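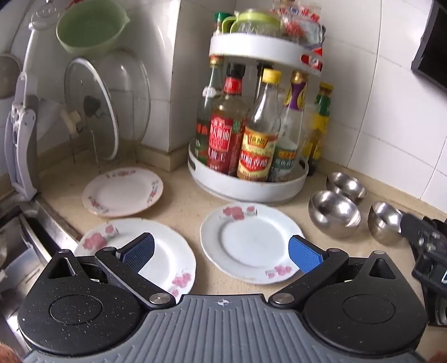
How many demos do you need before the arm can pick up a plate on its own?
More than you want to do in one sitting. I got something usable at 30 per object, and only after I chucked the sloppy ones.

kubicek_fan wrote:
30 seems low?? I did way more than that with the Flemura arm on a leader/follower setup and it still pinched air half the time. what are you counting as a demo

tealkettle wrote:
One grasp, one lift, one put down. Hand-held gripper, not teleop. My kitchen counter, plates with the pink flowers round the rim, bowls and bottles left where they live. I dont clear anything away first.

kubicek_fan wrote:
see thats the problem. clutter. start with a bare table and one plate, add stuff later

Emília Bartoš wrote:
Disagree. Train on a bare table and you get a policy that knows bare tables. Had to redo the lot in January for that exact reason. Leave the spice rack in.

kubicek_fan wrote:
ok but a beginner cant debug a cluttered scene. too many things to blame

Emília Bartoš wrote:
Fair. Still wouldn't do it.

mossy_dan wrote:
Plates are a rotten first object anyway. Flat, shiny, you have to come in at the rim on a slant and one finger goes under. I'd start with a bowl – a metal one if you've got kids about – and just grab the wall of it.

tealkettle wrote:
Bowls next. What did you use for finger pads? Mine are the blue textured ones, they grip porcelain alright but I'm worried about grease

mossy_dan wrote:
Dish soap, rinse, let them dry. Swap when the texture goes smooth. I get 3 sets out of a Curkari multipack before I get sick of the colour.

vostach_owner wrote:
Teleop guy here, so biased. With the Vostach I see what the arm can and cant reach while I'm doing it. Hand-held, you'll happily record a move no arm could ever follow. Elbow would be through the tiles. How do you check for that?

tealkettle wrote:
Replay in sim after, bin whatever hits a joint limit. Lost 11 out of my first batch that way, mostly the plate up near the wall

vostach_owner wrote:
So you did 11 for nothing. My point sort of.

tealkettle wrote:
Took me less time than one of yours mate

Emília Bartoš wrote:
Both of you slow down at the close, whichever rig. Most bad demos I see are people snapping the fingers shut while the wrist is still travelling. Stop, close, wait a beat, lift. And start from a differnt spot each time or it learns the spot.

kubicek_fan wrote:
the wait a beat thing gave me an arm that freezes. learned the pause and just sat there over the plate

Emília Bartoš wrote:
Then your pause was too long. Trim it.

This site uses cookies to keep you signed in. Accept – Manage settings

Comments (3)

gravelroad: Tried the slant approach on side plates, 12 demos, works if I keep the same angle. Falls over on anything bigger.

pip_n: anyone sharing thier trimming script? asking for the third time

mossy_dan: pip_n check your messages

Contact the moderators | © 2023 forum members | Back to top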